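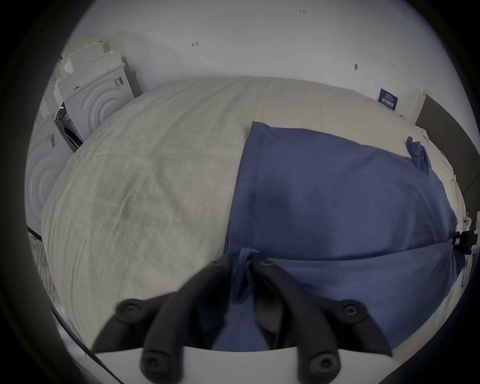 Lifting blue fabric at a fold with the hand-held gripper.

Household Tips: Using the Derkico Hand Gripper in the Laundry
Published November 7, 2018

The Derkico gripper is offered for hire by Kostov Home Services at 20 pounds a week, with 2 sets of fingers included. Customers are asked to observe the following.

Spread a plain sheet over the work surface before starting. Lower the fingers until both tips touch the cloth, then close slowly to raise a small fold. Thin cotton should be taken at a seam where possible.
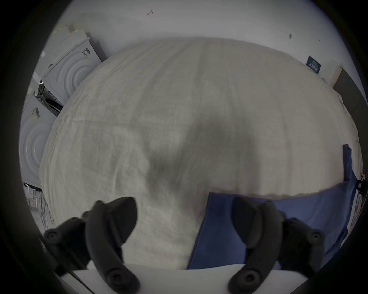

Off-white cloth and navy fabric beside the washing machines.

Large sheets should be handled from a corner and moved in short stages. Keep the cable to one side of the work. Wipe the fingertips weekly with a dry cloth.

Replacement tips are listed as part 91. Enquiries about hire during the winter period should be addressed to Hajnalka Sipos at the Poson branch.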